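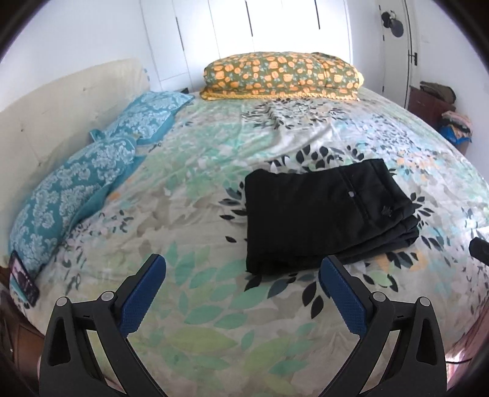
How to fold dark trousers on the bed so they stay flat in the drawer

I learned to fold trousers on a bed and not on a table, because in my first apartment there was no table large enough. Later I had a table, but I still prefer the bed. It is wide, it is the right height for my back if I stand close to it, and the closet is two steps away. The only problem is that a bed is soft, and a soft surface makes a careless fold look worse. So the steps below are written for a soft surface. If you have an ironing board or a big table, they will work also, and a little faster.

I write mostly about black trousers, the kind with a button at the waist that you can wear to work. They are the most difficult ones. Every crease and every piece of lint shows on black, and if you put them badly in the drawer in September, you will find them badly in the drawer in October.

What you need

A made bed, or at least a bed with the cover pulled straight.
A lint brush or a roll of sticky tape.
Your two hands. A folding board is not necessary. I bought one from Fondari and I used it for shirts only.

Before you start

Pull the duvet toward you from the side where you stand. It does not need to be perfect. Small creases in the cover do not matter, but a big lump under the fabric will push one leg up and you will fold it crooked without seeing it.

Move the pillows to the head of the bed and put away the phone and other small things. I once folded a set of keys inside a pair of trousers and searched for them a whole evening.

Empty the pockets. Put your hand all the way to the bottom, also in the small pocket if there is one. Then push the pocket lining back inside and make it flat with your fingers. A twisted lining makes a bump at the hip, and this bump will be there in every layer you put on top.

Close the button and the zipper. Many people skip this. When the waist is open, the two front sides slide away from each other, and then the waistband is not one straight line but two lines that disagree.

Step 1. Shake and hang

Hold the trousers by the waistband and shake them two times, strongly, away from the bed. Then hold them still and let the legs hang. If one leg is turned around itself, you will see it now.

Step 2. Put one leg on the other

Lay the trousers on the bed on their side, with one leg exactly over the other. For trousers with a pressed crease, match the inside seam with the outside seam, so the crease comes to the front and the back. For trousers without a crease, you can fold down the middle of the front, with the button at the edge. I do it the second way with cotton trousers and the first way with wool.

The seat will make a small triangle which stands out from the straight line of the leg. Fold this triangle in, toward the legs. Now you have one long strip with nearly the same width from top to bottom.

Step 3. Make it flat with the side of your hand

Start at the waist and go toward the hem. Use the side of your hand, not the fingertips, and push slowly. On a soft bed it helps to hold the waistband with your other hand, otherwise the whole strip travels with you.

Brush the lint now, on this side. If you are folding on printed bedding, as I do, look at the trousers from a low angle near the window. With a busy pattern of leaves around it, black cloth looks cleaner than it is.
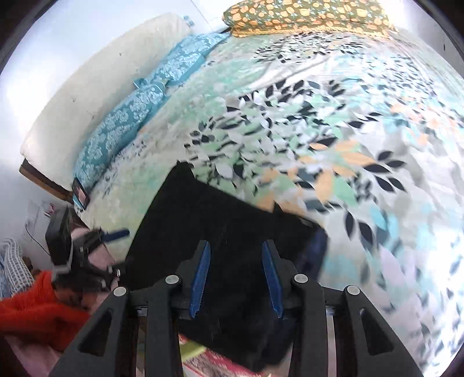
Do not press hard with the tape. Touch and lift, touch and lift. If you rub, the lint goes into the weave and comes back to the surface later. When one side is clean, turn the whole strip over in one movement, with one hand under the waist and one hand under the knees, and clean the other side also.

If you have other dark clothes on the bed at the same time, keep them apart until you finish. Navy blue and black look the same in the evening under a yellow lamp, and I have put a navy sock inside black trousers more than once.

Step 4. Fold in thirds or in half and half again

For a deep drawer, fold the hem up to the waistband, make it flat, and fold one more time. This gives four layers and a thick package.

For a shallow drawer, bring the hem up to one third below the waistband, then fold the rest over. The package is longer but lower. My friend Precious Mofokeng taught me to stop the hem a little before the waistband, never exactly on it, because the waistband is already thick and the hem makes it thicker. I have done it like this for 8 years.

Step 5. Correct the corners

Look at the four corners. If one corner goes down or sticks out, do not pull that corner. Open the last fold only, move the layer underneath, and close again. Pulling makes a diagonal wrinkle across the front and you must begin again.

Step 6. Lift and carry

Put both hands under the package with the palms up and lift. Do not pinch it from the top. When you carry it to the closet, keep the waistband side toward your body.

Where to put them

I keep trousers standing, with the fold up, in a Rumine box inside the closet. When they stand, I can take one pair and the others stay where they are. If you must stack them, put the heaviest at the bottom and change the direction of the waistband for each pair, one to the left and the next to the right. Then the stack does not lean.

Blankets and other bulky things should not go on top of trousers. I keep one folded blanket on the bed for this reason, and in summer it goes to the high shelf.

Common mistakes

Folding when the cloth is still a little damp. It feels dry at the knees, but touch the waistband and the pockets, they are the last to dry.

Folding warm trousers directly from the dryer and stacking them immediately. Let them lie open on the bed until they are cool.

Folding wool trousers for the whole winter. Wool is better on a hanger. I fold it for travel only.

If there is still a line across the knee when you take them out, hang the trousers in the bathroom while you shower, and smooth them down with your hand afterward. Most of the time I don't need the iron.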